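Toast and toasters: keeping a two-slot machine working properly

Most complaints about toast come down to crumbs, stale settings and bread that was put in straight from the fridge. None of it takes long to fix.

Emptying the crumbs

Unplug the toaster and let it cool for 20 minutes. Slide out the crumb tray, which on most models pulls from the back or from one side underneath. Tip it into the trash, wipe it with a damp cloth and dry it fully before it goes back in. Once a week is right for a household that makes toast every morning.

If your toaster has no tray, hold it upside down over the sink and shake it gently. Don't bang it. The heating wires are thin and they break.

A soft pastry brush gets out what's left on the ledges inside the slots. Keep one for this job only. Never use a knife or a fork, even with the plug out, as the tips catch on the wires.

Cleaning the outside

Matte finishes mark more easily than shiny ones. Use warm water with a drop of dish soap on a wrung-out cloth, then go over it with a dry one. Scouring powder leaves dull patches that stay. For brown spots near the top of the slots, mix baking soda and water to a paste, leave it for five minutes and wipe it away – keep it well clear of the openings.

The browning knob comes off on some older toasters. If yours does, wash it by hand and put it back pointing the same way.

Where to put it

Pull the toaster out from under the wall cabinets before you switch it on. Keep paper towels, bread bags and curtains away from it, and let the cord run off behind so it doesn't lie across the top or get caught by a sleeve. A light-colored table or counter shows every crumb, so keep a plate or tray beside the toaster and move the toast straight onto it.
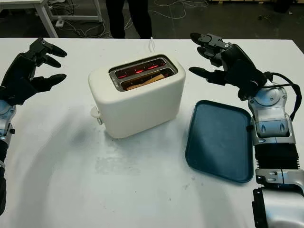
Plastic trays should stay off to the side and never go on top of the slots. A wire rack is better if you're making toast for several people, as slices laid flat go soft underneath within a couple of minutes.

Settings for different bread

Start at the middle setting with ordinary sandwich bread and work from there. The second round browns faster than the first, so turn the knob down a notch. Frozen slices need the defrost button or one notch up. Raisin bread burns early – set it low and toast it twice if you have to.

Mbali Zulu wrote in to ask why one side of her toast stays pale. If there is only one slice, check the front of the toaster, as some models mark one slot for single slices. If a whole row of wires stays dark when the lever is down, the element has gone and the toaster needs repair or replacement.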